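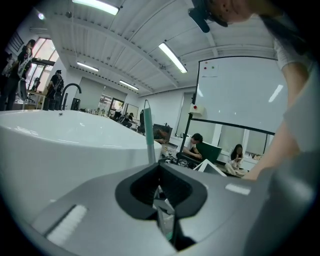

Pre-session checks for hand-held grippers in a shared room: what do you make mandatory?

Forum: Collection practice and safety
8 replies

tarn_ops
Posted 23rd August

I am rewriting our house rules for hand-held gripper work and would like to compare against what others enforce. We share one large room between the bathroom fixture tasks and general bench work, so several people are usually on the floor at the same time. The current draft:

1. Jaw opening and closing checked by hand through full travel before the first take.
2. Lens wiped and inspected under the ceiling lights. Any smear in the central area means wipe again.
3. Cables taped or routed along a wall before anyone starts walking with a gripper.
4. No charging on the floor.
5. A take is void if the operator has to look away from the task to avoid somebody.
6. Maximum 109 takes per operator per day.

Rule 6 came from the old Medeck sheet and I can't find the reasoning behind it. Rule 3 is the one people ignore. Comments welcome, particularly on 3 and 5.

pellworm
Rule 3 as written will never be followed. Setup is when the cables are out, and setup is when people are walking about. You need a state, not a task. Ours reads "setup" or "live" on a card by the door. In setup, no gripper is carried across the room, it stays on its stand or in the hand of someone standing still. In live, nothing is on the floor that isn't part of the task.

gantry_b
Disagree with pellworm. We ran the two-state scheme at the Stougaard site from March and it lasted until the first busy week. With three tasks in one room there is always one of them in setup, so the card said "setup" all day and people carried grippers regardless. Zones work better. Tape on the floor, each zone has its own state, and the walkways between them are permanently clear of cable.

pellworm
Zones need space. If you have a full-size bath standing in the room, you have already lost one side of it, and the walkway is whatever remains.

gantry_b
Then the bath zone goes against the windows and the walkway goes down the other side. It is a layout problem. You solve it once.

Skew_Line
On rule 5: too strict. I'd void the take if the hand path changes. If the operator glances up and the gripper motion is undisturbed there is nothing wrong with the recording. We reviewed a batch with this in mind and most of the glances had no effect you could find in the trajectory.

tarn_ops
The rule is there for the operator more than for the data. If they had to look away, the floor wasn't controlled. I want it written down as a failure so that it gets counted.

Skew_Line
Then log it as an incident and keep the take. You are mixing a safety record with a quality flag, and whoever reads the reject rate later will draw the wrong conclusion. Two columns.

tarn_ops
Fair point. I'll split it.

ohmfield
Some additions from our sheet, which is based on the Zuter template with local changes:

- Sitting and kneeling work (laptops, wiring, panel repair) is done inside a marked area, back to the wall where possible. People at floor level are outside the eyeline of anyone watching a gripper.
- Where a motor-driven arm shares the room, the stop button has to be reachable without stepping over anything. Test it at the start of the day and initial the sheet.
- Bags off shoulders before going near fixtures. Straps catch on taps.
- Head-mounted kit is put on and adjusted away from the bench. Do not lean over a colleague's gripper to fiddle with your own strap.
- Bystanders in view: everyone in the room has signed the consent form, or the take is deleted. A wide lens sees far more of the room than operators expect, including people behind the task.

The last one causes the most trouble. A visitor walks in at the far door and you have a morning's work to go through.

gantry_b
Seconded on consent. We moved the form to the door with a pen on a string. Unsigned means wait outside.

On rule 4, what is the threshold? A laptop on the floor with its charger plugged in is technically a breach. I don't think you mean that.

tarn_ops
I mean gripper packs. Will reword: "No battery pack is charged on the floor or left charging unattended."

lowtide_m
The daily limit is probably a fatigue figure. The version I have from Skomik says 500 g at the wrist is the point where they shorten sessions, and gives a break after every 9 takes above that. A flat daily number makes no sense unless it is tied to weight and take length. Weigh your unit with the cable attached and write the limit in minutes.

Skew_Line
Agree with minutes. Would not copy the 9 without knowing how long their takes were.

lowtide_m
It doesn't say. The sheet is one page.

tarn_ops
Revised list so far: zones with a state each, incident and quality logged separately, packs off the floor, consent at the door, stop button tested and initialled, daily limit in minutes with the figure left blank until we have weighed the unit. Rule 2 stands unless anybody objects.

pellworm
Object slightly. Specify the cloth.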